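In Defense of Tearing Up the Box

My neighbors in Rerville flatten their cartons the way other people iron shirts. Edges squared, tape peeled, twine around the lot. I admire it. I also own 20 boxes in a closet, kept because each one was too good to throw out, and I have mailed two parcels since September.

So I have become a tearer. A carton ripped into pieces can't be saved for later, and later is how closets fill up. A torn piece of cardboard will steady a table leg or catch the drips under a paint can - and then it can go to recycling without a ceremony. The office is no better, with its supply shelf full of empties that everyone is sure somebody needs.
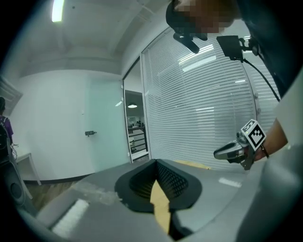

Niloufar Hassanpour wrote in to say that I have obviously never moved house on short notice. She kept every box for five years, packed the whole apartment in three hours, and would like to know what I plan to put my dishes in.

I plan to borrow hers.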